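The Planner That Learned to Wait
A small software team in Drikivari is rewriting the part of the robot that decides what to do next

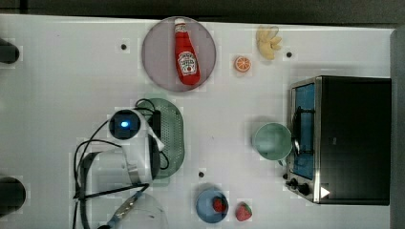 Dana Orlov

The task on the screen reads "clear the table." To the planner at Arum, that is a list of 114 possible first moves, and most of them are bad.

A banana with its peel open is hard to grip. A mug standing in front of a toaster oven door has to go before the door can open. Two strawberries, one on a blue plate and one on the bare table, look the same to the object detector but need different approaches, as the plate has a rim and the table does not.

Arum's old software handled this with a fixed order. It sorted objects by distance from the gripper and took the nearest first. The method was quick to write and easy to test, and in September the team stopped using it. Too many runs ended with the arm reaching across something it should have moved earlier.

The new planner, called Gristine, keeps a graph of what blocks what. Each node is an object, and each link says that one thing must move before another can. The graph is rebuilt after every grasp from a fresh view by the wrist camera. A rebuild takes 400 milliseconds, and the arm holds still while it runs.

That pause was the hard part to sell. Earlier versions planned while moving, which looked smoother on video. They also worked from old positions – a plate nudged by a cable stayed where it used to be in the software until the gripper came down in the wrong spot.

The team replayed 2442 logged grasps through both planners before changing anything on the arm. Nearly 7 percent of the old planner's choices broke a rule that Gristine now checks, most often by picking a container before what was in it.

Perception is still the weak point. Clear plastic gives poor depth readings, and the planner marks such items as unknown and leaves them for last. A separate tool, Nowicki, lets an engineer step through a run and see which link in the graph led to each move. It has no buttons for fixing the graph by hand. Those are planned for the next release.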